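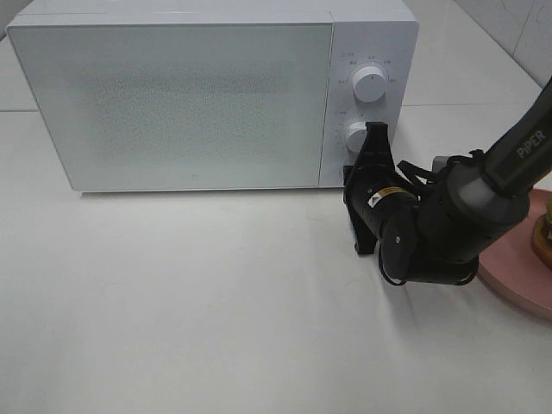 The microwave job has been on my list since February, and most of the hours have gone into the knobs. Opening a door or lifting a dish is a matter of getting to the right place. A knob needs the right place, the right angle and then a turn that stays centered, and if the fingers come in a little high they slide off.

I do this at the Pruststead shop, on the bench by the back wall, in the evenings after I've eaten. The arm is a PiPER. The control code is mine and lives on an old desktop under the bench that I call Nisbet. There is a camera at the wrist and another one on a fixed mount looking at the bench.

My first version used fixed positions. I measured where the microwave stood, wrote down the joint angles for each knob and played them back. It worked until someone wiped the bench and pushed the oven back a little, and then every number was wrong. I taped the corners and it worked again, but I didn't want to depend on tape.

So the second version starts with a look. The arm goes to a pose over the open part of the table, fingers apart, and the wrist camera searches for the bottom corner of the oven door. From that corner I work out where everything else should be. The search gets 2000 milliseconds. If it hasn't settled by then the arm backs off and tries again from a different height. 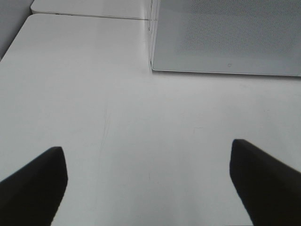
Niall Rutherford read a draft of this and wrote back that he would skip the corner and look for the knobs directly. His point was that a corner only tells you where the box is, and any error in the angle grows by the time you get across to the controls. He also thinks 2000 is too generous and that 600 would do if I shrank the picture before searching it.

He is right about the angle. I tried his 600 with the smaller picture and it held up in daylight, but after dark under the shop lights it missed often enough that I put the old value back. Finding the knobs directly is next. They are white on a white panel, so I expect to spend a while on it.

The dish was easier. The fingers go down on either side of the rim, one inside and one outside, and close until the motor current rises. 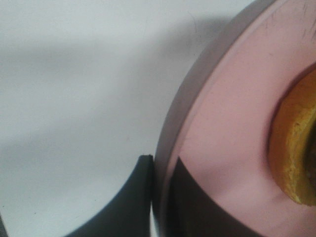
I had the closing force too high at first and the dish would tip toward the gripper as it came up. Lowering the force helped, and so did lifting more slowly for the first 2 centimeters. The play food goes in for all of these runs, so there is some weight that can shift.

Still to do: the knob search, a cable guide for the wrist, and a restart script for Nisbet, which locks up if I leave it on overnight. I'll post the code when the knob part is in.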